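Home food storage

Home food storage is the everyday business of keeping food fit to eat between the shop and the plate. I've been adding to this entry for the Romesska household encyclopedia since August, and I love the subject more than is reasonable (my family will confirm it). It covers the cupboard, the fridge, the freezer, the cellar if you're lucky enough to have one, and that stretch of kitchen counter where everything lands first!

The word "pantry" comes to us from Old French and goes back to the Latin for bread, so at one time it really was the bread room. "Larder" is tied to lard and bacon, and it was the cool place where meat was kept. Most of us now use the two words for the same cupboard. I grew up saying "the press," which confused every friend who came over.

Dry and canned goods

Cans are the old reliables. Canning began in the early 1800s with glass jars sealed with cork and wax, and metal cans followed pretty quickly. The can opener took decades longer to arrive, and early cans were opened with a chisel and hammer, which I think about whenever I lift a pull-tab. Keep cans somewhere dry and cool, put the new ones at the back, and throw out anything that bulges or leaks. Once a can is open, move the leftovers to a covered dish and put it in the fridge.

Flour, rice and beans like a tight lid. Brown rice goes stale faster than white on account of its oils, so I buy it in small bags. My own flour bin holds 11 pounds and I wouldn't go any bigger. 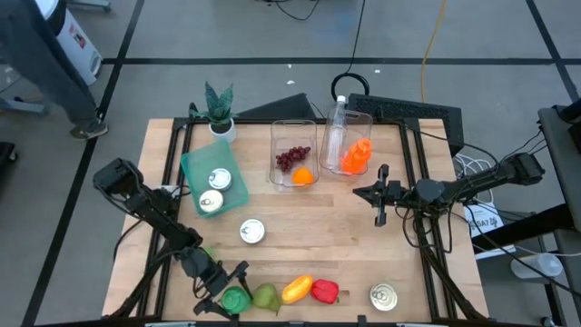

Fresh vegetables and fruit

Now for my favorite section, and the one I get the most letters about. Some produce wants cold and some hates it. Potatoes, onions and winter squash do best out of the fridge, in the dark, with air moving past them (and keep the potatoes and onions apart). Leafy greens want cold and a bit of damp. Bananas turn brown in the fridge, though the inside is usually fine.

Bell peppers sit in the cold camp. Whole and unwashed, they'll last up to 10 days in the crisper drawer, and the skin starts to wrinkle as they lose water. Green ones tend to keep longer than red or yellow ones, being picked less ripe. A wrinkled pepper is still good cooked, so long as there's no mold or slime on it.

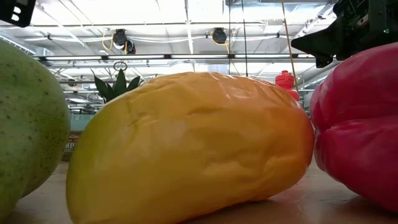
Etenesh Tesfamariam, who wrote the first version of this section, roasted hers at 400 degrees until the skins blackened, then peeled them and froze them in strips. I've copied her ever since and I always make too many. Sliced raw peppers freeze well too, but they come out soft, so save them for soup and stew.

Water and other drinks

Plenty of people keep some bottled water in the house, and the same plain rules apply: out of the sun, off a hot garage floor, and away from gasoline, paint or anything else with a strong smell. Thin plastic lets odors creep in over time! Milk belongs on a fridge shelf and not in the door, where it warms up each time somebody goes looking for a snack.

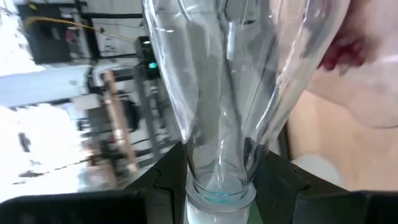
A clear, thin-walled plastic bottle with soft creases in its sides.

See also: Freezing; Pickling; Root cellar; Kitchen scales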